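Second arm or better grippers? Trying to spend a small budget wisely

maeve_phelan
Hi all, long time reader! Our little group at Trernenard has one white arm with a black gripper, and we've been given 1,663 dollars to put toward the setup before September. I'd love to use it as a deposit on a second arm (Brustmont will hold one for 1,000 down), but Peadar, who shares the bench with me, wants spare fingers, cables and a better wrist camera first. We've gone back and forth on this over far too many cups of tea, so I'm bringing it to you kind people.

gmcgrath
Welcome, Maeve! I'm with Peadar, I'm afraid. We bought our second arm early and it sat in its box all winter while we scraped together money for mounts. Put 500 aside for spares before you even look at a catalog. Cables especially, they always go at the worst moment.

ita_s
I'm going to disagree with Gearóid (fondly!). One arm means one person working and everybody else waiting their turn with a sandwich. If Brustmont is really holding the price, I'd grab it, and you'd still have 663 left over for bits and pieces. Have you asked whether the deposit is refundable?

maeve_phelan
Good question, Ita, I'll call them Wednesday. My worry is the balance, which we'd have to find out of next year's money.

gmcgrath
Well, there's your answer, I'd say! A deposit is only the start of the spending. What are you picking up these days, anyway? If it's soft things, the fingers matter a lot more than a second arm would.

maeve_phelan
A real mixture, soft and hard, small toys and work gloves and so on. I'll put a picture at the bottom so you can see the wrist camera and the wiring too. If anyone has a favorite supplier for camera mounts I'd be so grateful, the quote from Irkcombe made me sit down.

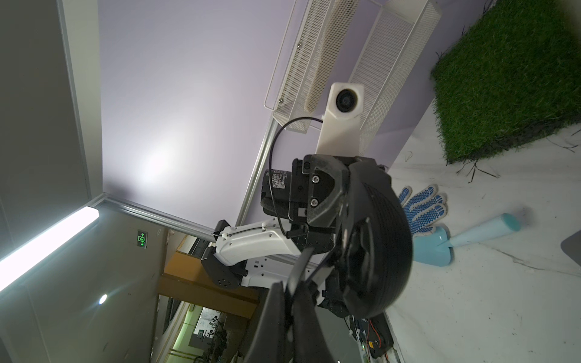
Our gripper and wrist camera, with the glove, toy shovel and square of fake grass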